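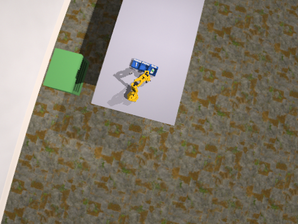

My sorting table in Letadgate, from the overhead view

So I've been living in Letadgate since September and I finally have enough hours in it to write something useful. Quick background for anyone who lands on this page from a search: I'm building a small parts sorter in my garage, with a Tjoa desktop arm (bought as a kit, and I'm still putting it together) and a row of plastic bins that I want it to sort hardware and odds and ends into. Letadgate is the simulator I picked for working out the layout before I drill holes in a perfectly good table. This is a review of the software. The arm kit gets its own post once I've stopped arguing with the wrist.

Setup first. The download is bigger than I expected, and my old laptop wheezed through the install, but after that it opened on the first try, which is more than I can say for the last two simulators I tested. You start with a bare room. You drop in a table, drop in an arm, drop in your bins, and there's a little panel for typing in the size of everything. I typed in my own table, with the length set to 1937 millimeters (it's an old conference table I cut down, don't ask), and it took the number without trying to round it off. Small thing! I was so happy.

The Tjoa model is in the built-in parts library, so I didn't have to draw it. It comes in yellow by default and I left it yellow. Joint limits are already filled in and you can drag the gripper around with the mouse and the rest of the arm follows along, a lot like pulling on the end of a desk lamp. I spent a whole evening just doing that. No regrets.

Where it earned its price for me was the bins. My first plan had them in a nice straight row along one side of the table, lined up with the edge, looking very tidy, and the arm couldn't get to the far corner of the last one without folding up on itself. In my garage I would have found that out after bolting down the base. In Letadgate I found it out at the kitchen counter with a sandwich. I pulled the base closer to the near edge, slid the bins across in front of it, and went from there. I must have shoved those three bins back and forth 400 times. I kept them blue, I gave each one a label along the top, and I put a small green and white test part in the right-hand one so I'd have something to aim for.

The labels are my first complaint. They look fine up close, but pull back to the overhead view and the lettering turns into white fuzz. There's no setting that I can find to make it bigger. If you're planning a layout with a lot of bins you'll want to color them differently and skip the text. I was stubborn and kept mine blue, so now I just remember which is which.

Second complaint, the floor. There's a list of floor textures and I picked one that looked like stone in the thumbnail. Spread over a whole room it's a patchwork of rust and gray with mossy bits, and it repeats, and once you notice the repeat you can't stop noticing. My garage floor is plain concrete. I keep meaning to change it and I keep not doing it, and at this point it feels like home.

Shadows, on the other hand, I love. They're on by default and I nearly switched them off to save the laptop. Leave them on if your machine can take it! From overhead it's hard to judge how bent the elbow is, and the arm's shadow on the tabletop gives you a second look at the pose for free. I caught a couple of bad poses from the shadow before I caught them from the arm.

You can also add furniture, which I thought was a gimmick until I put in a green cabinet to stand in for the one beside my real table. With the cabinet and the wall in there I could see how much floor I had left for my own feet. Not a lot, on that side. I'll be working from the other one.

Now the motion part. You set positions one by one, hit play, and the arm runs through them. It's simple and I like simple. My current routine has 7 positions and it picks from the table and drops into whichever bin I tell it to. You can save the whole thing out as a file for a controller board, and mine is a Cutell, which is on their supported list. The export worked, in the sense that the file loaded and the board didn't complain. I haven't run it on the full arm yet (see: wrist), only on the base joint and the shoulder clamped to a bench at Trukton, the shared shop I go to when I need the drill press. Both of those went where they were told. The speeds needed turning down a good bit, and I'd do that before your first run too.

Grip simulation is weak. Parts either stick to the gripper like they've been glued or they pop out sideways, and I never found a friction number in between that felt like real plastic. For planning reach it doesn't matter. For anyone hoping to test a new gripper shape, I'd look somewhere else, or cut one out of cardboard and try it by hand.

The help pages are decent for the first hour and then get thin. Anything about the export settings I had to find by poking. Undo works for moving objects but doesn't cover joint positions, and I lost a good one that way on the night I was feeling fastest. Save often. The autosave is off until you turn it on, under the second tab in preferences.

On my laptop the full table with shadows moves along fine as long as nothing else is open. With a browser going it stutters. My biggest project file so far has 1085 saved steps in its history and it still opens without a fuss.

Would I buy it again? Yep. I'd take four stars out of five for planning a table, and maybe two for anything to do with gripping. If you're on the fence, build your own table in the free trial and try reaching the far corner of the farthest bin. My next job is the base plate, and I've got the hole positions printed out and taped to the real table already.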